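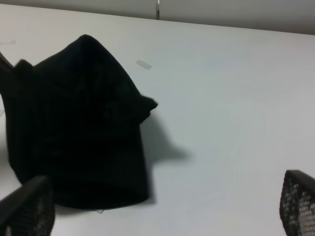
## Session 4 – Comparing fingertips on soft items

Each pair tests two sets of fingertips, the Nollarik and the Pundance, on the same arm and with the same wrist camera. Change only the tips between runs. Celina Czerwiński has the hex keys.

**Settings**

- Controller: Mosov, profile 2
- Closing force: leave at default
- Log length: 4000 samples per run

**Procedure**

1. Zero the gripper with the fingers fully open.
2. Run the pick routine on the cloth, then on the foam block.
3. Save the log before opening the fingers again.
4. Swap tips, re-zero and repeat.

Dark cloth on a white table is easy to separate by threshold, but folds inside a black area give the camera very little to work with. Choose grasp points from the outline – corners and flaps first. Where a dark finger overlaps dark cloth, the mask joins the two, so subtract the finger model before looking for edges. Shadows need a separate threshold.

Last year's reference log is run 1078. Use it to check your plotting script.

Plots and a half-page comparison go to Kacper Sikora by Wednesday. Reading: Hassanpour notes, section on compliant contact.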